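Fahy bench cell: cable routing, wrist cameras and when to re-zero

Forum > Two-arm cells > Setup and upkeep

pitard_rail
Posted 11 Mar 2024
Finally got both arms back on the rail at Fahy and I am so happy with how the cell feels now!! Big thing I learned: do the base plates before you touch anything else. I had been chasing a drift at the left gripper for ages (re-zeroing every joint, swapping the wrist cable, swearing a bit) and it was a mounting plate bolt that had backed out. Snugged both plates, ran the home routine, drift gone.
Next question is cables. I loop mine along the arm with slack at the elbow. Anybody doing it differently?

Drornstead
Loops are fine but please leave more slack at the wrist than you think you need. We wore through 2 camera leads at the same spot before I learned that one. Full wrist roll both ways by hand, power off, and watch the lead the whole time.

nilidley_bench
Going to disagree with Drornstead a little. Too much slack and the loop snags on whatever you have on the table, racks especially. I clip mine at each joint and leave a short loop only where it bends. Been on the same leads since last April.

Drornstead
Clips are exactly where mine wore through, lol. Soft ties or nothing.

Lok-yiu Chang
You're both right for different arms, I think. On ours the elbow eats cable and the wrist hardly moves, so soft tie at the elbow, clip further up.
What I'd really love to talk about is finger pads! Plates are my favorite test after a rebuild. If the pads are glazed over, a thin rim will pivot in the grip as you lower it and you see it straight away in the wrist view. I scuff mine every 7 sessions and replace them when the edges go round. Cloth is a good second test, it shows whether the fingers close evenly at the tips.

nilidley_bench
Scuffing changes the pad thickness though. Do you redo the gripper zero every time?

Lok-yiu Chang
Every time. It takes 2 minutes: fingers closed, set zero, open, close, check it reads the same.

pitard_rail
OK this is great, I never thought of testing with plates. Got any pics of how you lay the table out?

Lok-yiu Chang
Sure! Basket up front between the arms, rack at the back.

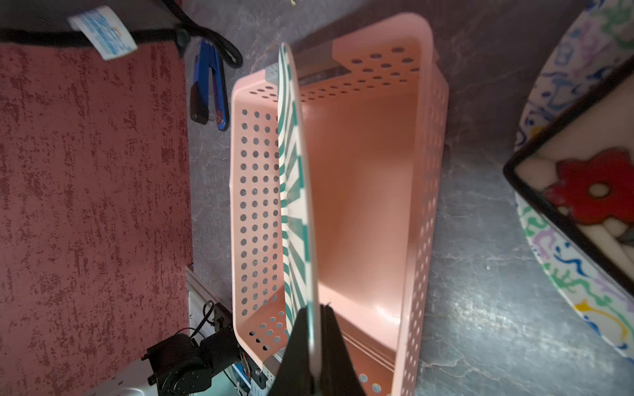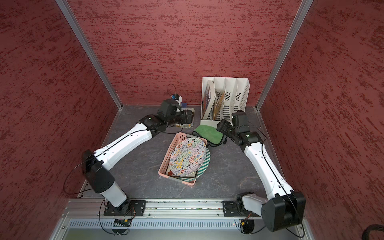
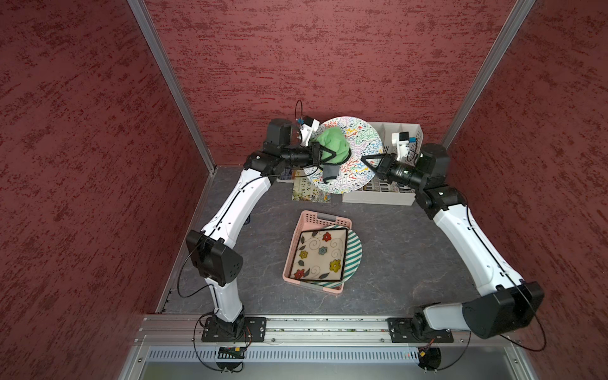 Plates and the pink basket. Wrist view first, then two of the whole table.

nilidley_bench
Nice and tidy along the rail. I'd still clip those cables :)

pitard_rail
Love it. Digging some plates out tonight, and I'll check my pads while I'm in there.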